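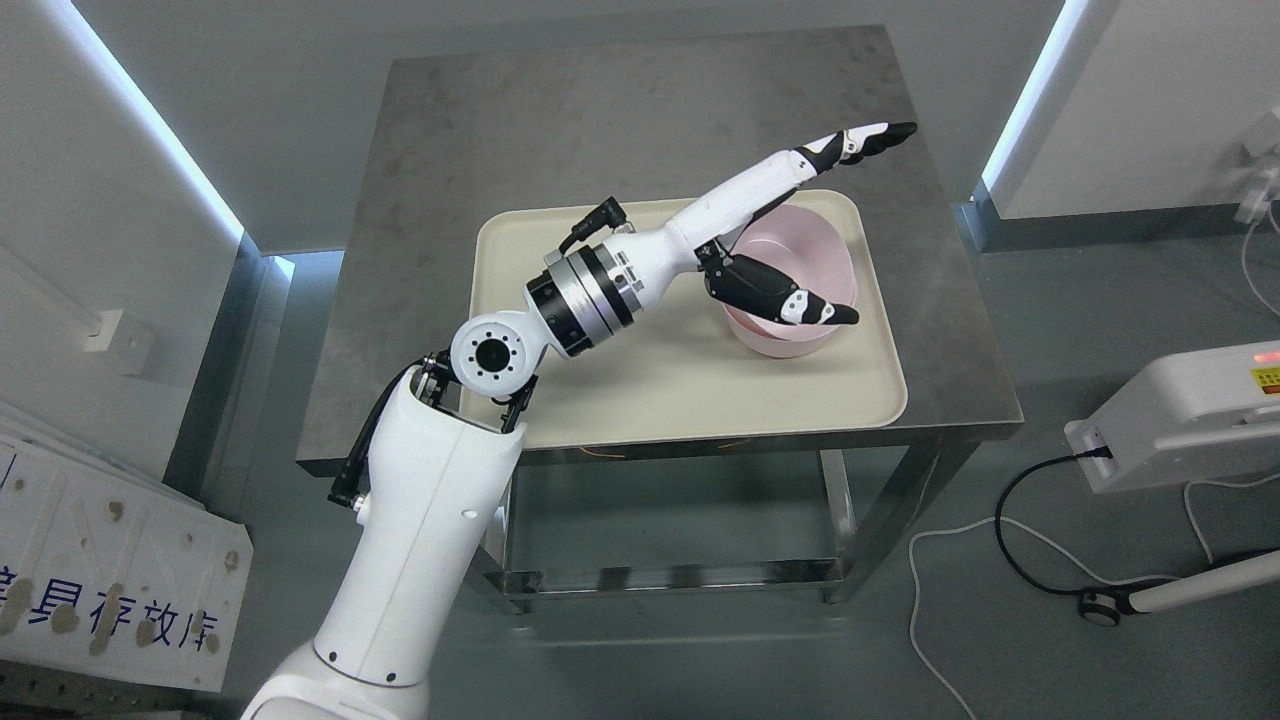

Vedel Teaching Set
Hand guiding and remote control for arms with fingered hands

Made by Sullach

Overview | What's in the box | Specifications | Teaching by hand | Teaching from a distance | Delivery and setup | Questions from customers

Overview

Most people who come to us already know what they want their robot to do. They can do it themselves without a second thought: pick up the dish, turn it, set it down a little to the left. What they don't have is a comfortable way of getting that movement out of their own arms and into the machine's, and many of them have spent a long winter typing in positions one at a time before they write to us. The Vedel Teaching Set is our answer to that, and we have been building it, rebuilding it and (we admit) arguing over it for quite a few years now.

The set lets you show a task in two ways. You can take hold of the arm and lead it through the job yourself, with the motors carrying the arm's weight so that it moves along with you. Or you can sit at the control stand, put on the glove, and have the arm and its hand follow yours from the other side of the room. Both kinds of showing end up in the same recording, in the same library, and you can mix them freely. Plenty of our customers lead the arm by hand for the big reaching movements and change to the glove once the fingers have work to do.

We started with kitchen things, and we still come back to them whenever we change anything. Bowls are wonderful teachers! A bowl on a tray asks for a thumb in the right place and a gentle curl of the fingers over the rim, and if the wrist arrives at a bad angle you will feel it through the glove well before you would have spotted it in a list of numbers.

What's in the box

Vedel control stand, with folding seat rest
Finger glove, right hand (left hand to order)
Guiding handle with hold-to-move button, fits at the wrist
Foot pedal for starting and ending a recording
Stop button on its own cable
Connection box and power cable
Two spare glove liners, washable
Printed handbook and a set of task cards

The arm and the robot hand are not part of the set. If you haven't chosen them yet, please talk to us first, as it can save you a good deal of money and one or two unhappy afternoons.

Specifications

Ways of teaching: hand guiding, glove, or both in one recording
Glove sizes: 3 (small, medium, large)
Library: 3000 recordings stored on the stand, more on your own drive
Finger channels: thumb and four fingers, each switched on or off separately
Playback speed: adjustable, from a crawl up to the speed you recorded at
Weight of control stand: 62 pounds
Power: standard wall outlet
Warranty: 3 years, parts and labor

Teaching by hand

Clip the guiding handle on at the wrist and squeeze the button. The arm goes light. Let go and it holds where it is, so you can stop halfway, shift your feet, think, and carry on. We suggest that beginners walk through the whole movement two or three times with nothing being recorded, just to find out where they themselves want to stand. It is surprising how often the awkward part of a task is the person's elbow and not the robot's.

When you are ready, tap the pedal and go. Tap again at the end. If you make a mess of the middle, you don't need to throw the recording away: roll back to a point you liked, squeeze the handle, and pick it up from there. The stand joins the two pieces and shows you the join so you can check it at slow speed.

Teaching from a distance

The glove takes a bit longer to get used to, though not as long as people fear. Your hand and a robot hand are never quite the same size or shape, so the first thing the stand does is ask you to make a few simple shapes (open, closed, thumb to each fingertip) and match them against the hand on your arm. Do this every time somebody new sits down. It's quick.

After that you simply reach. There is a dial beside the seat that makes the robot's movements smaller than yours, and for close work near a rim or a lip we would turn it well down. The glove presses lightly on a fingertip when the robot's fingertip meets something, provided your robot hand has touch sensing.

Kazimiera Wróbel wrote most of the task cards, and they are worth your time even if you have done this sort of thing before. Each one covers a single small job: reaching into a bowl, lifting by the rim, sliding a tray toward you, setting one dish inside another. They are arranged from easy to maddening. Card nine has made grown engineers go out for a walk.

A word about how many recordings to make. Do several, and vary them. Shift the bowl a little between tries, come at it from the other side, be slower on one and brisker on the next. A task shown many times in exactly the same way tends to fall apart the first time someone nudges the tray.

Delivery and setup

We deliver in our own van wherever we can, and Waqas Jatoi or Daniyal Khokhar will stay for the day to get you going. Please have the arm mounted and running before they come, with room to walk all the way around the table and an outlet within reach of the stand. A sturdy table that doesn't rock makes a bigger difference than people expect.

The next build begins in December. Orders confirmed by 21/09/2026 will be part of it, and later orders go into the one after.

Questions from customers

Will it work with the arm I already own?
Very likely, if the arm allows outside control of its joints. Send us the make and model and Nighat Bugti will check it against our list, and if it isn't there she'll tell you what would be involved.

Can two people teach at once, one for each arm?
Yes, with a second stand and the joining cable. We'd ask you to get comfortable with one arm first.

Can we try it before buying?
Please do. There is a full set at our Flemstead workshop, and you are welcome to bring your own objects, the more troublesome the better. Fahad Baloch keeps the visiting calendar and will find you a morning.

Is the glove sold separately?
Yes, in all sizes, and so are the liners, the pedal and the guiding handle. Use the parts form and mention the number on the underside of your stand.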